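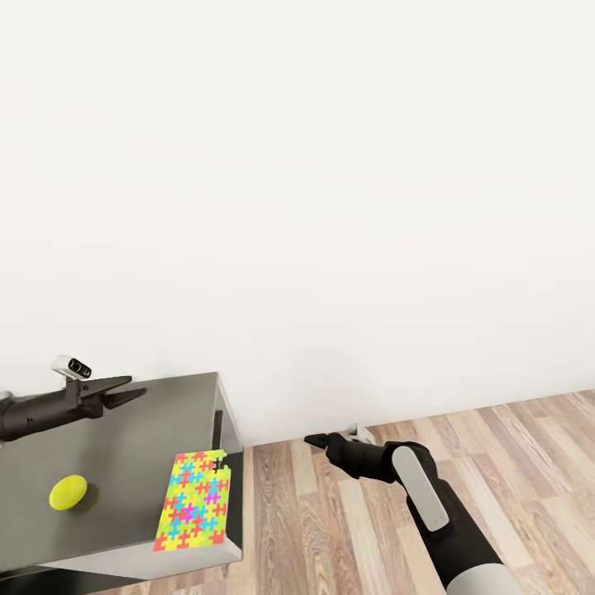 How do I tell a volcano swarm from ordinary earthquakes on a public seismogram?

Glykeria Ververidis
2023-06-19

I have fallen completely down the volcano hole and I need help from people who know more than I do! Ever since the ground started shaking under Stiluseck in October I've been checking the public drum plots every morning before breakfast, and I love it, but I'm reading them by gut feeling and my gut is not a geologist.

Last week the catalog listed 284 small quakes in one stretch, nearly all under magnitude 2. The message boards went wild. One person said it was magma on the move, another said it was a normal fault letting go, and a third said the quakes were being set off on purpose by a ship (I'm leaving that one alone, please don't answer that part). The official bulletin just says "elevated seismicity, alert level unchanged," which doesn't teach me much.

So my real questions are these. When I look at the squiggles for one station, is there anything in the shape that says volcano instead of plain old fault? What is the fat, fuzzy band that sometimes goes on for hours? And does it matter that the station I watch, the one at Plolley, is on the far side of the mountain and right next to a road?

I only have the web plots, no software, but I'm willing to install something free if it isn't too scary. I'm not trying to predict anything. I just want to understand what I'm looking at.

Lev Sydorenko

Great thing to get hooked on, and you're already looking at the right plots! I've been watching these for years as an amateur, so take this as hobby knowledge and let the observatory have the last word.

Start with the ordinary kind of quake, the one caused by rock breaking. It has a sharp beginning. The P wave arrives first, small and quick, and then the S wave comes in bigger. If you can see both, you can get a feel for distance: count the seconds between them and multiply by eight, and you have a decent guess in kilometers. A gap of one or two seconds means it's close to your station. A gap of half a minute means it isn't your volcano at all, however dramatic it looks. I once got very excited over a lovely big wiggle that belonged to a quake 255 kilometers away.
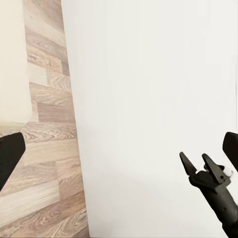

Now the part that trips everybody up. Volcanoes make plenty of those sharp rock-breaking quakes too. Magma or hot fluid pushes on the rock, the rock cracks, and the crack looks just like a crack on any other fault. So one quake, or even a whole day of them, can't settle the argument by shape alone. What you look for is the other stuff mixed in:

Long-period events. These start softly, with no crisp first kick, and then ring at a low, slow pitch. They are usually tied to fluid or gas moving through cracks.

Tremor. This is very likely your fat fuzzy band. It's a continuous hum with no clear start for each event, and it can last minutes or days. Real volcanic tremor should show up on several stations around the mountain, strongest at the ones nearest the source.

Depth changes. If the located quakes get shallower over days, people pay attention. Be careful with the automatic depths, though! They can be off by a lot until an analyst has gone over them.

And yes, the road matters. Traffic makes a fuzzy band all by itself. Check whether your fuzz shows up in the morning, goes away at night and takes Sundays off. Wind is the other big faker, and so is surf if a station is near the coast. My rule is never to believe one station. Pull up Plolley and at least two others side by side with the same time window. If only Plolley is fuzzy, go have your breakfast.

If your network offers spectrograms, use them. They show pitch going up the side and time along the bottom, and you don't need to install a thing. Tremor tends to sit in a low band, mostly between 1 and 5 hertz, while cars and machinery often spread higher. Once you've compared a few windy days with a few calm ones you'll start spotting it yourself — it's such a good feeling.

Last bit: seismograms are only one piece. Ground swelling from GPS and satellite radar, plus gas readings, are what usually turn "a lot of quakes" into "magma is coming up." Plenty of swarms simply stop. So read those bulletins all the way down, because the deformation paragraph is often at the bottom where people skip it.

Gwilliam

If there's a lot of quakes and they're shallow it's volcanic. If deep its tectonic. Thats how I do it and it works most of the time. Also 284 is nothing, they had 181 in a single afternoon at Prodano and it never erupted.

Glykeria Ververidis

Lev, thank you so much!! I did the side by side thing tonight with three stations and my fuzzy band is only at Plolley, and it quits at dinner time. It's the road. I've been worrying over delivery trucks.

The S minus P trick is wonderful, I've already done 20 of them on a notepad and most come out short enough to be local. My kids think I've lost it. We had a volcano evening anyway, with me shouting out seconds and them pretending to be stations.
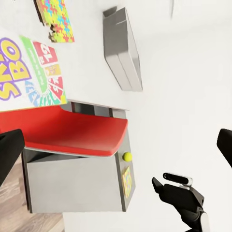 Board game box, with the jigsaw puzzle box above it.

Gwilliam, thanks too, but I don't think deep rules out a volcano? The bulletin had some deep ones listed as "possibly magmatic," so now I'm curious.

Lev Sydorenko

You're right, deep doesn't rule it out. There are deep long-period events well below some volcanoes, and faults can break quite close to the surface. Depth helps when you watch how it changes, much less as a yes or no. And trucks get all of us at some point! Keep the notepad, and write the station name next to each reading, or you'll mix them up by the weekend like I did.

Get new answers by email once a week. Enter your address to sign up. You can unsubscribe at any time.

Contact us | Copyright 2023, posts belong to their authors | Back to top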